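Willgate Kitchen Notes: Organ Meat and Nutrient-Dense Recipes

README for the recipe collection, version 8
Last updated 6 March 2019
Maintained by Merle Costigan and Wubit Habte

Overview

This is a plain-text collection of home recipes built on heart, kidney, bone broth, egg yolk, sardines and other foods that people mean to eat more of and don't. It started as a shared folder between two households in Willgate and was cleaned up in January so that other people could use it. There are more than 200 recipes. Every one has been cooked at least twice, by two different people.

Contents

recipes/ holds one file per recipe, named by main ingredient and then method (heart-braised.txt, sardine-patties.txt).
recipes.csv has the same recipes as a single table.
notes/ holds tasting notes, substitutions and failures.
units.txt lists the weights we use for a cup of flour, a cup of cooked rice and so on.

Fields in recipes.csv

title: the name the contributor gave it. Duplicates exist. There are three files called "Sunday Kidney."
main: the main ingredient, one word, lowercase.
cut_prep: trimming, soaking or grinding needed before you start.
time_active: minutes standing at the counter or stove.
time_total: minutes start to finish, with soaking included. Older entries left soaking out and not all of them have been fixed.
strength: how much the dish tastes of the organ, from 0 (can't tell) to 5 (don't serve it to guests). Scored by whoever cooked it second.
freezes: yes, no, or blank if we haven't tried.
source: initials of the contributor.

Where the recipes came from

Most are from Merle Costigan and Leilani Brannigan. Kalkidan Gidey and Bethel Endale sent in the stews and the spiced ground heart, along with the long-cooked onion base those dishes need. Make the onion base first. A batch takes 80 minutes and makes enough for several meals. A smaller set came from the Prindthorpe supper group and was typed up from handwritten cards. Where a card said "butter the size of an egg" we weighed it and wrote down the grams.

Storage and batch size

Recipes marked freezes=yes are written for 700 grams of raw meat unless the file says otherwise. Cool, portion, label with the title and date, and freeze flat. Thaw overnight in the refrigerator. Ground mixes go into bags, and broth goes into rigid containers with space left at the top.
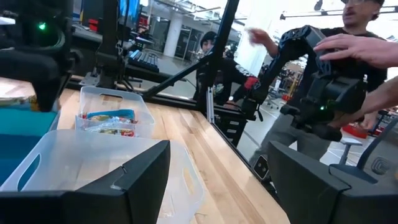
Clear plastic bins with cut-out handles, on a butcher-block top.

Known problems

Oven temperatures in the Prindthorpe files are Fahrenheit but four are missing the F.
Strength scores for kidney run low. Leilani scored nearly all of them and she likes kidney.
No nutrition figures are included. We had a column for them and took it out after finding too many errors.
The soaking step in tongue-pressed.txt refers to a brine recipe that was never sent in.

Use

Copy, change and share any of it. If you post a recipe somewhere, keep the contributor's initials. Corrections go in notes/corrections.txt with your own initials and the file name. Please cook the dish before changing a quantity.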